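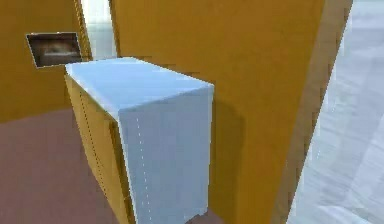

Item 1, the simulated kitchen. The meeting opened with the simulation, as it was the thing most people had come to argue over. The arm and its wheeled base are being built in the shared workshop, and the plan agreed last time was to try the driving and reaching in a rendered room before anything moves on the bench. The secretary's view, recorded here at the secretary's own insistence, is that the room is a long way from any kitchen a member lives in. The cabinet has a clean white top with nothing on it, and the walls are one shade of mustard. A member who wrote part of the model replied that a bare worktop is the right place to start. It was put to them that we have been starting since spring.

There was some discussion of the dashed line down the white side panel. One view was that it is a seam between two parts of the model, the other that it is a fault in the drawing and will go away with better settings. Neither side had checked. It matters if the collision shape has a gap in the same place, and the modelling group will look at the shape file before the next run. Jagged outlines on the worktop were also raised and left alone.

The doorway was discussed at more length. On the render the gap beside the small framed picture looks narrow, and the cabinet hides the lower end of it from this angle. Two members believe the base will fit through with the arm folded. The secretary asked for a measurement from the model in place of a belief. Agreed. A view from floor level is also wanted.

Item 2, the base. The Dönmez motors have been fitted and both turn. The left one is noisier than the right under load. It was suggested that this is only the mounting bracket, which was also suggested in September. The bracket will be taken off and shimmed properly, and if the noise is still there the motor goes back to the supplier. The wheels are staying as they are for now.

Item 3, the gripper. Lamex quoted 14 days for the replacement fingers. That was before the last meeting and they have not come. A proposal to print our own was carried, with one against on the grounds that the last printed set split at the first screw hole. The print will be done with thicker walls, and the screw holes drilled afterwards.

Item 4, control software. Clevine, the planner we have been using, now runs on the workshop machine without falling over at start-up. In the latest test the arm reached its target on 12 tries in the simulator. The secretary asked how many tries there had been altogether and was told the log had not been kept. The figure is therefore minuted but should not be quoted on the notice board or in the grant form. Logs are to be kept from now on, failures included.

A demonstration at the open day was proposed. Several members were keen. Others pointed out that an arm that reaches over an empty cabinet top in a simulator may do something quite different near a kettle and a row of visitors. It was agreed to show the simulator on a screen and the base driving on its own inside the taped area. The arm stays unpowered. This can be looked at again if the emergency stop is wired by then – it has been on the list for two meetings.

Item 5, money. An offer from Floneo of a second-hand depth sensor was considered. The price is fair but there is no cable and no promise that it works. Deferred until someone can see it switched on.

Actions
Modelling group: check the collision shape on the side panel, measure the doorway, produce the floor-level view.
Base group: shim the left bracket and run it under load again.
Gripper group: print 2 sets of fingers, chase Lamex once more.
Software group: keep a full log of every simulator run.
Electrical group: wire the emergency stop.

Any other business: the good hex keys are missing from the bench drawer again. Please bring them back.

Minutes written up by the secretary, 29/10/2026. Corrections in writing before the next meeting, please.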